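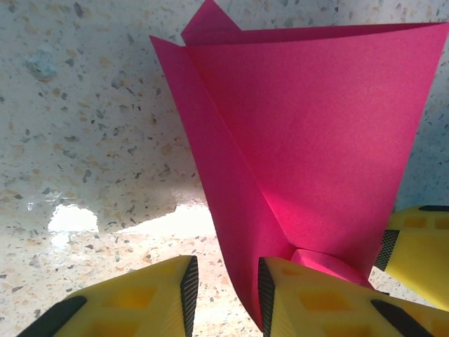
Bright pink paper, folded to a point.

Grikwood Community Library will close its main reading room for floor repairs beginning Tuesday, July 3, 2018. This thread sets out what will change for borrowers and what will stay the same. Please read to the end before calling the front desk.

The children's room, the restrooms and the ground-floor meeting room remain open during normal hours. Enter by the Venter Street door. The ramp is on the left side of the building and the bell is beside the handrail.

Items now on loan have been given a new due date. All loans are extended by 90 days, and there is no need to renew online or by phone. Interlibrary loans are the exception. Those belong to other libraries and must come back on the date printed on the slip.

We have moved 3000 titles to temporary shelving in the meeting room. These include large print, new fiction, cookbooks and the test preparation shelf. Local history is in storage and cannot be requested until the work is finished.

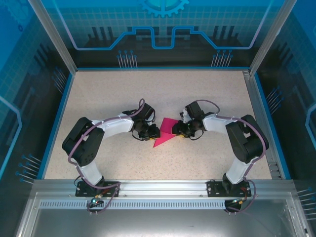
A flat triangle in pink on the tabletop.

Holds may still be placed on anything in the catalog that is marked "Available – Temporary." Staff collect these each morning. Borrowers will receive a text or an e-mail when an item is ready, and it will be kept at the desk for one week.

Two public computers are available in the children's room after the morning story hour. Sessions are limited to one hour when others are waiting. Printing is offered at the usual price, in black and white only. The color printer has been disconnected.

Several borrowers have asked about the piano. It has been wrapped and will stay where it is. The recital planned by Refilwe Xaba's students has been moved to the Birkska Hall, and tickets already bought will be honored there.

The evening book group, led by Ruan Steyn, will meet in the children's room. The chairs are small. Members who need a full-size chair should tell the desk the day before.

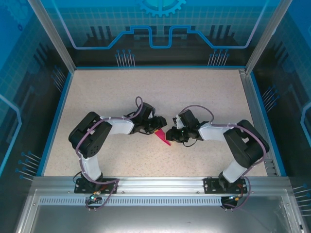

Pink again, at an angle.

Returns: the outdoor book drop on the parking lot side is open day and night. Please do not leave donated books in or beside it. Donations are suspended and will be accepted again in March.

Questions about the floor work should go to Reshma Nkuna in the building office. Questions about accounts, fines and lost cards should go to Sipho Mahlangu at the front desk – by phone before noon, or in person at any time we are open.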